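Plullus Household Desk
Safety Inspection Checklist: Home Prior to Overnight Visit by Parents
Wuvetville edition, revised 4 November 2018

Use this form for any visit of one night or longer. Work through the rooms in order. Mark each item Pass, Fail, or Closed Door. Closed Door counts as a Pass if the door has a working latch and at least one adult is willing to stand in front of it.

The comments are from the last inspection, carried out on a two-bedroom rental by the couple living in it.

ENTRY

1. Doormat says nothing that would need to be explained.
Fail. Mat was turned over. The back is also a little rude. Mat moved to trunk of car.

2. Mail from the bank is not visible.
Pass. Placed in freezer.

3. Shoes are in pairs.
Pass, with one boot left over. Boot placed in freezer.

KITCHEN

4. Refrigerator contains a vegetable.
Fail on first check. A cucumber was bought. On second check the cucumber had been eaten by one of the inspectors, who said it looked like a snack. Second cucumber bought and labeled.

5. Smoke alarm has a battery in it.
Fail. Battery was found in the TV remote. The inspectors talked this over for 19 minutes and agreed that the alarm needs it more during the day and the remote needs it more at night. This should be raised again at the April inspection.

6. The serving dish given by the parents is on display and shows signs of use.
Pass. Dish was located behind the waffle maker, also given by the parents. Sticker removed from the bottom. A spoonful of gravy was applied and wiped off.

7. Takeout menus are out of sight.
Partial. The Alaoui menu was removed from the refrigerator door, but the delivery driver from Alaoui waved through the window during the inspection and used first names.

BATHROOM

8. Guest towels are present, folded, and have not been used on a dog.
Pass on two counts. The inspectors could not agree on the third, so the towels were washed again and put back with the fold facing out.

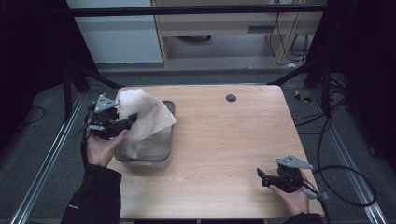

9. Medicine cabinet has been cleared to the level of a person with no problems.
Pass. One bandage and some floss were left in place. The rest was moved to a shoebox marked TAXES, as no parent has ever offered to help with those.

10. Door lock works from the inside.
Fail. The lock works from the outside only. Guests will be told to sing.

LIVING ROOM

11. Bookshelf is fixed to the wall and will hold if leaned on during a long story.
Fail. The shelf is a Brikitex, bought online and put together over 6 evenings. It came with 400 screws, and the bag is still half full. Do not lean. Do not tell a long story on that side of the room.

12. Books on the shelf suggest a steady income.
Pass. A book about retirement was borrowed from the library and the due date covered with a thumb-sized piece of tape. Neither inspector has opened it. If asked, both will say it drags in the middle.

13. Streaming account does not show a "Continue Watching" row.
Fail. The row cannot be turned off. A nature program was played overnight with the sound down to push everything else to the right. It is now recommending owls.

14. Couch cushions have been lifted and anything living dealt with.
Pass. Five dollars recovered, mostly in coins, and a fork.

DINING AREA

15. Table stands level and can take the weight of two elbows and a serious talk.
Pass after work. A folded coupon was put under one leg. Test procedure: sit down, put both hands flat on the top, and say "So, have you two thought about buying?" in a normal speaking voice. The table did not move. One inspector left the room.

16. Seating plan gives each adult child a clear path to the kitchen.
Pass. Path measured at 5 steps. The second inspector can do it in fewer if the subject is grandchildren.

17. All marks on the tabletop have an agreed cause.
Pass. The agreed cause is "It came like that." Both inspectors repeated it back.
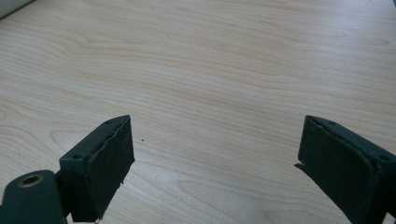

Anonymous: We used this form last spring and failed item 17. I said it came like that, my wife said it came like that at the same time, and my mother asked if we'd practiced. You need a version where one person pauses first. Also, my father leaned on the shelf.

Plullus reply: Noted. A pause will be added to item 17. Please send the make of the shelf.

Anonymous: Brikitex.

GUEST ROOM

18. Room looks like a room and has a bed in it.
Pass. The exercise bike has been covered with a sheet. Guests have been told it is a chair.

19. Closet opens without anyone being hurt.
Closed Door.

RESULT: Approved for one night. A second night requires a new inspection and a third cucumber.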